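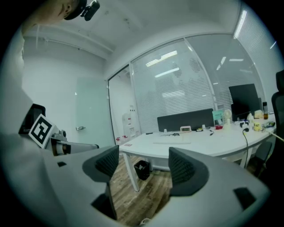 Figura 2.1. Oficina con puerta de vidrio esmerilado, tabique de persianas blancas y mesa larga.

Capítulo 2
El escritorio y la habitación que lo rodea

Cuando empecé a dar clases de organización de espacios de trabajo, hace ya más años de los que me gusta confesar, creía que bastaba con hablar de cajones, bandejas y etiquetas. Fue mi querido colega Vernon Hiebert quien me hizo ver, con una paciencia infinita (y bastante café de por medio), que a un escritorio hay que llegar desde la puerta. Conviene entrar, detenerse un momento y mirar la sala entera: por dónde viene la luz, qué paredes son de vidrio, cuánto sitio queda para pasar y para sentarse. ¡Cuántas mesas bien ordenadas he visto puestas en un mal lugar!

Las oficinas con tabiques de vidrio merecen un cariño especial. Dan amplitud, desde luego, y unas persianas horizontales permiten graduar la claridad según la hora, pero también reflejan las luces del techo, y quien trabaja ante un monitor lo nota antes o después. En los ejercicios de Hillutitz, que retomaremos al final del capítulo, pediremos al lector que se siente en su silla por la mañana y por la tarde y que anote, sin prisa, los reflejos que le molesten.

2.1 Lo que se va quedando sobre la mesa

Pasemos ahora a la superficie. Un escritorio en uso va reuniendo cosas pequeñas casi sin que nos demos cuenta: un cable que se dejó para luego, algo de comer, un ventilador para los días de calor, un reloj. Ninguna estorba por sí sola, y yo sería la última persona en pedirle a nadie que renuncie a su ventilador. Lo que sí le pido es que las mire juntas, como si la mesa fuera de otro. 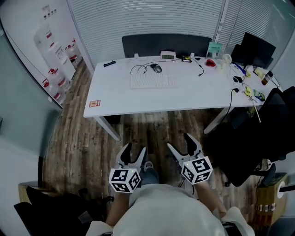
Figura 2.2. Escritorio blanco con el teclado hacia el centro y varios objetos pequeños reunidos en el extremo derecho.

Fíjese el lector en los cables, sobre todo en el que cuelga por el borde delantero hacia el suelo. En el método Silleck, que aquí seguiremos con alguna libertad, los cables se atienden antes que los papeles, y a mí me parece un orden muy sensato. Después vienen los objetos que se alcanzan con la mano sin estirar el brazo, y por último los que viven al fondo, junto al borde trasero, donde suelen pasar meses enteros tan tranquilos.

Para el primer ejercicio bastan 5 minutos y una hoja en blanco. Dibuje su mesa vista desde arriba, tal como está, y resista la tentación de recogerla antes.

Última actualización: 12 de junio de 2022
Compartido 426 veces · 2 comentarios
© Zellesance · Contacto · Volver arriba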